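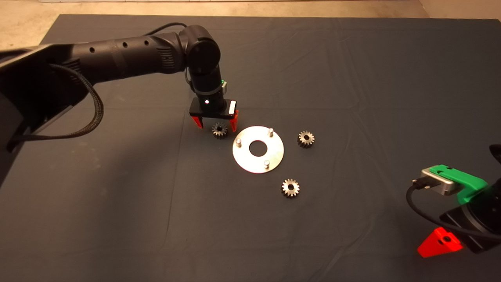

4. Names for small parts in the workshop course

4.1 Background of the naming problem

The learners in the Sendville course came to the workshop with very different vocabularies. Several of them had already worked with machines in their home country, and they knew well what a part does before they knew how to call it in English. Others had learned English at school for many years but had never needed a word such as "spur gear" or "bushing". In the interviews both groups spoke of the same difficulty. When the teacher asked for a part by name, they understood the sentence and did not know which object to bring.

Earlier work on vocational language courses has mostly studied reading, for example how learners deal with safety sheets and work orders. Spoken naming at the bench has received less attention. We think that it deserves its own study, for one simple reason. A work order can be read twice, and a dictionary can be opened beside it. A spoken request is gone after two seconds, and the person who made it is waiting with an open hand.

4.2 Participants and sessions

The group consisted of 20 adult learners. They attended the evening course at Sendville, and all of them had agreed that their speech could be recorded. Each session lasted 80 minutes and was led by Ermanno Parisi, who teaches the technical part of the course. The second author, Morena Marchetti, sat at the side of the room and wrote notes. She did not correct the learners and did not answer questions about words. The recordings were begun in February, when the learners had already finished the unit on measuring but had not yet started the unit on gears.

The learners worked in pairs. One learner had a list of tasks and had to ask for parts in English, without pointing. The other learner chose the part from a table. After half of the session the roles were changed. If a pair did not reach an agreement on a part after three attempts, the teacher gave the word and the pair continued with the next task.

4.3 Description in place of a name

The most frequent solution to a missing name was description. The descriptions followed an order which surprised us by its regularity. Learners usually began with the shape, continued with the size, and only then mentioned the function. "The round one, small, for turning" is a typical request. Function came first only with those learners who had worked in a machine shop before.

A description is easy when the part has one clear feature. It becomes harder when the part has a general shape but several details on it. A spur gear was asked for as "the wheel with teeth" by almost every learner who did not know the word, and the partner understood it at once. A plate with pins caused much longer exchanges. In Figure 1, for instance, the gear can be named by its teeth alone, whereas the plate can be approached by its round form, by the large hole in its center, or by the three short pins standing on it. Each of these is a correct beginning, and two speakers may choose different ones.

Figure 1. A small metal spur gear and a round plate with a large central hole and three upright pins, on dark gray cloth.

The following exchange about a plate with pins was recorded in the third session. Moussa is asking, and his partner is at the table.

Moussa: I need the ring. The big ring.
Partner: Ring? There is no ring.
Moussa: It is a ring, but with fingers.
Partner: Ah, the plate. With the sticks.
Moussa: Yes, sticks, okay. The plate with the sticks.

Two things should be noted. First, Moussa starts from the hole and therefore says "ring", while his partner starts from the surface and says "plate". Second, the word "sticks" is not the word of the trade, but from this moment the pair used it without any trouble until the end of the session. In his later request for another part, Moussa said "the short stick", and no clarification was necessary.

4.4 Words that remain inside the pair

We call such words local names. Clark and similar labels from the literature on conversation were not used in our coding, as we wanted to keep the categories close to what the teacher could hear. A local name was counted when both partners used it at least once and when it was not given by the teacher or by the task list.

Local names were useful for the pair and sometimes a problem for the class. When the pairs were mixed again, a learner who had said "stick" with success met a partner for whom the same object was a "nail" or a "leg". Parisi reported that these moments were the best ones for teaching the standard word. The learners had then a reason to want it. In the weeks when he introduced the word "pin" before the pair work, it was repeated correctly in the lesson but often replaced by a description in the next one.

This observation agrees with the informal report from the course in Kostitz, where the teachers give the printed list of terms only at the end of the unit. However, the two courses differ in their length and in the first languages of the learners, and we cannot compare them directly. The Kostitz learners also share one first language, so a missing English word can be replaced quickly by a word which everybody in the room knows. In Sendville this way was open only to a few pairs, whose recordings are treated separately in Section 5.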